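Guides > Clothing Care > Drying Knits Flat and on a Rail

Heavy knits stretch when hung straight from the wash. The method below applies to wool and wool-blend sweaters up to size large. Cotton knits can follow the same steps with a longer flat stage.

1. Press the water out. Lay the garment on a dry towel, roll both together, and lean on the roll. Do not wring. Repeat with a second towel if the first is soaked through.

2. Shape it. Open the roll on a flat surface and set the garment to its measured length and width. Align the side seams and square the cuffs.

3. Leave it flat until the body of the knit feels damp but no longer heavy. Turn it once, and reset the shoulders after turning.

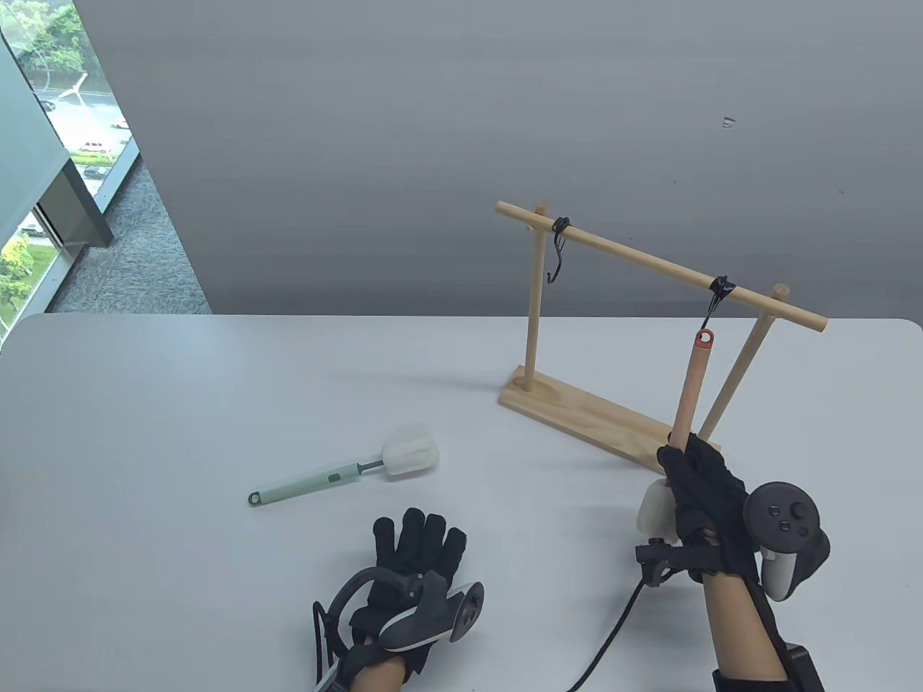 4. Move it to a rail. Fold the garment in half lengthwise and drape it at the underarm line, so the weight is split between the body and the sleeves. Clips leave marks in ribbing and should not be used.

5. Check the load. A crossbar on two uprights will tip if the weight sits outside them. Keep a single garment between the uprights and add a second only after the first is nearly dry.

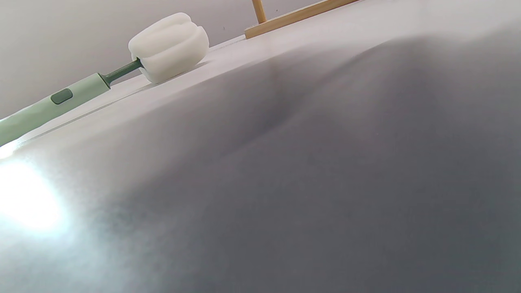 6. Finish with air, not heat. A fan on low at the far side of the room is enough. Radiators felt the surface on the side facing them.

Fleece can skip steps 2 and 3. It holds little water after a 2-minute spin and does not grow under its own weight.

If a hem has already dropped, soak the piece again in cool water and start over from step 1. Steam will shorten a hem by a small amount only.

Written by Madalena Aguiar. Last revised Oct 1, 2023.

Shares 549 | Comments 2

© Edstead Home Guides | Contact | Back to top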